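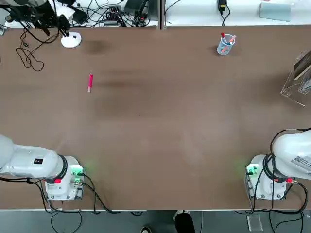
Brown tabletop with dark marks, Pesonen workshop

Furniture Refinisher, Part-Time
Pesonen Furniture Repair, Plulonham
Posted 19/08/2026

Pesonen is hiring a part-time refinisher to work on household furniture, mostly tables, chairs, dressers and cabinets. We are a shop of seven. Last year we took in over 165 pieces, and the waiting list for tabletops is longer than we want it to be.

Hours and pay
26 hours a week, $23 an hour. The shop opens at eight. You can spread the hours over four days or five, but we need the same schedule every week so the spray room can be booked. Overtime is rare and you can turn it down. Paid holidays and sick time start on your first day. Health coverage is not offered for part-time positions.

What you will do
Most of the job is surface work. You will strip old finish, sand by hand and with a random orbital sander, fill dents and burns, mix stain to match, and apply oil, shellac or wiping varnish. Water rings and ink come up every week. Some customers want every mark gone and some want the piece to look its age, so please read the ticket before you start sanding.

You will also write condition notes when a piece comes in, and help carry furniture in from the loading door. Two people lift anything heavier than a dining chair. We own dollies and straps and expect them to be used.

Chair caning, upholstery and structural joinery are done by other people in the shop. If you want to learn any of these, there is usually time in November, when drop-offs slow down.

What we need from you
At least one year of paid finishing work, or a finished training course and pieces you can show us. Auto body painters and floor finishers have done well here in the past.
You should be able to tell veneer from solid wood before you pick up an abrasive, and to match a color in daylight and check it again under a lamp.
You should be comfortable standing for most of a shift and wearing a respirator when the work calls for it. We pay for the fit test.
Legible handwriting. Tickets are still on paper.

Useful but not required
French polishing. Spray experience with lacquer. A driver's license, for the occasional delivery in the van.

Who you will work with
You will report to Roya Hashemi, who runs the finishing room. Wahyudi Entili does joinery and will often pass pieces to you after a repair, so the two of you will need to agree on glue squeeze-out. Pejman Bagheri takes the calls and writes up the estimates. If a job is going to run over the estimate, tell him before you do the extra work.

Getting here
We are in the old Vustia building in Plulonham, ground floor, around the back. There is parking in the yard and a bus stop across the road. The finishing room is heated. The loading area is not.

How to apply
Send a short letter and three to five photos of your own work to Poul Kjærgaard at the shop address, or leave them at the front desk. Before-and-after pairs are best. Tell us what finish you used on each piece and what you would do differently now. A résumé is fine but we will look at the photos first.

People we want to meet will be asked in for a half-day trial, paid at the full rate. You will be given a drawer front to strip and refinish. Bring work shoes. Gloves and eye protection are supplied.

We reply to everyone who applies. The position stays open until it is filled.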